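How to Cover a Work Table with Kraft Paper and Tape a Grid on It

A paper cover with a taped grid turns any plain table into a surface where everything has a place. It works for sorting parts, laying out kits, cutting fabric, or any job where items need to go back to the same spot each time. The paper protects the table top, and when it gets worn you pull it up and start over.

The whole job takes an afternoon the first time and a lot less after that.

What you need

Brown kraft paper on a roll, wider than the table if you can get it
Blue painter's tape for the lines
Wide packing tape for the underside
A long straightedge or a metal ruler
A tape measure
A soft pencil
A utility knife with a fresh blade
An old plastic card for smoothing
A damp cloth and a dry cloth

I buy the heavier paper from Skimmont. The thin kind sold for wrapping packages will do for a week or so, but it tears when you lift the tape to fix a line. The tape is Serkano medium tack. Low tack tape curls up at the ends on paper, and the strong stuff takes the top layer of paper with it.

Step 1. Clean the table

Wipe the top and the edges with the damp cloth, then dry it. Run your hand over the whole surface. Any crumb or blob of old glue will show through the paper as a bump, and a bump is where the paper will wear through first. Scrape those off now.

Step 2. Lay the paper

Unroll the paper the day before if you have room, and weigh down the corners. Paper straight off the roll wants to curl back, and fighting the curl is the main cause of wrinkles.

Cut a piece long enough to hang over each end by a hand's width. Center it, fold one end under the table and tape it down from below. Go to the other end, pull the paper snug and tape that end too. Then do the long sides, working from the middle toward the corners. Fold the corners the way you would wrap a box.

If something is mounted to the table, such as a vise or a base plate, cut the paper to fit before you pull it tight. Make a paper template of the footprint first. It is much easier to trim a template twice than to patch the cover.

Should you need two widths of paper, overlap them and put the seam where a tape line will go. The line will hide it.

Step 3. Mark the grid

Decide on the cell size by setting out the largest thing you plan to keep on the table and leaving a finger's width on all sides. Mine came out at 8 inches by a bit more, which suits small trays and boxes. Cells do not have to be perfect squares.

Measure from one corner and make light pencil ticks along both long edges. Do the same on the short edges. Always measure from the same corner. If you measure each cell from the last one, small errors add up and the final row comes out crooked.

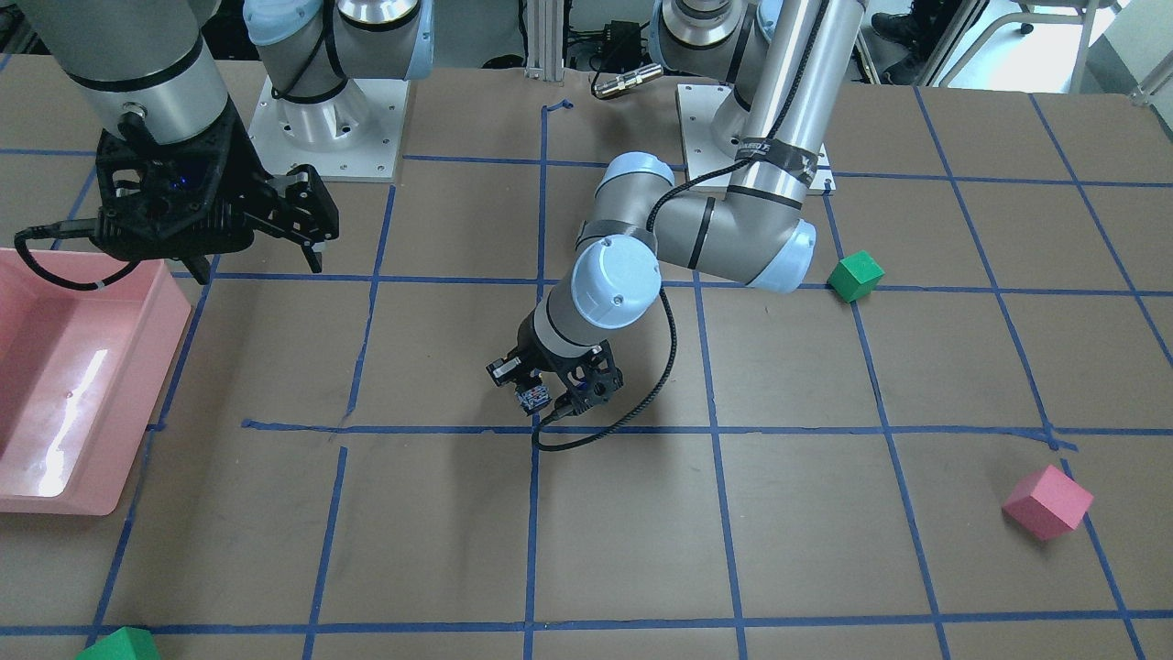 Check that the ticks on opposite edges match before you open the tape. Lay the straightedge across a few pairs and look down it. Fixing a tick takes two seconds with an eraser.

Step 4. Tape the lines

Stick the end of the tape at one tick, unroll enough to reach the far side, and hold it just above the paper. Line it up with the opposite tick, keep it lightly stretched, and lower it in one go. Do not press as you unroll – that is how lines end up wavy.

Put down all the long lines first, then the short ones across them. Rub each line with the plastic card. Daichi Sakamoto, who taught me this, also cuts out the little squares where the lines cross so there is only one layer of tape. I tried it on my second table and found it slow, but the surface does stay flatter.

Trim the ends with the knife. Use light pressure and stop at the table edge.

Keeping it in shape

Sweep the paper with a soft brush instead of wiping it. Water leaves ripples that do not go away. Replace a lifted piece of tape as soon as you notice it, or it will collect dust and stop sticking along the whole line.

I change the paper when the color starts to rub off where my sleeves rest. On a busy table that is every couple of months. Save your template and write the cell size on it, so the next cover goes down with the same layout.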